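The Long Goodbye to the Big Room

Moving a household's worth of furniture into a space with no rooms in it sounds like freedom. Then you have to decide where the lamp goes.

Zineb Younis has been deciding where the lamp goes since January. That was when Enalwood, the furniture workshop she runs with Rachid Kamel, gave up its cramped quarters in Pernus and took a lease on a hall at the Mirnholm works, put up in 1922 and patched by every tenant who could afford a ladder. The rent is 800 a month. The heating is a matter of personal character.

The plan was to set out tables, cabinets and lamps as people live with them at home, and let customers wander through. Homes, however, have walls, and walls tell you when to stop. In a hall, a cabinet can go anywhere, so it goes everywhere. Younis moved one of hers four times in a single afternoon and ended up with it a hand's width from where it began.
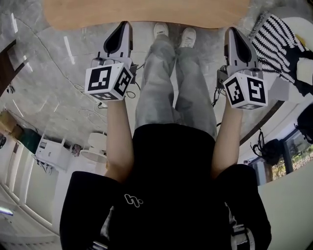
Gray marble underfoot, honey-colored wood at the table. The cardboard box awaits a decision.

The floor has opinions of its own. Polished gray with white veins, it throws the overhead lights back at you and makes pale wood look expensive, which Kamel considers its chief virtue. He favors rounded edges on a tabletop, having spent years walking into the other kind. Younis favors open compartments in a cabinet, on the theory that people who can see their clutter will deal with it. Her own compartments at home, she admits, have disproved this.

Then there are the boxes. Enalwood's inventory for the move ran to 289 lines, and one of them said "misc." Kamel wrote it. He stands by it.

What neither of them planned for was the height. Furniture that filled the old shop looks, under a ceiling like this, as though it is waiting for a train. Long tubes run beneath white corrugated metal, and the light they give is thorough. It finds dust. It finds the place where you ran out of patience with the sandpaper.

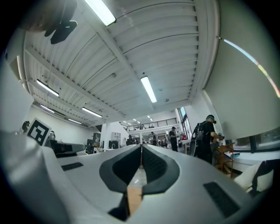

Bouazza thinks they should leave the ceiling alone and hang nothing from it, on the grounds that a table has to survive ordinary light sooner or later, and most kitchens are lit by someone who was in a hurry. Kamel agrees. Younis has priced lampshades.

She has also begun chalking out rooms on a sheet of paper, erasing them, and chalking them again slightly to the left. A sofa is due next month. It has been promised three different corners.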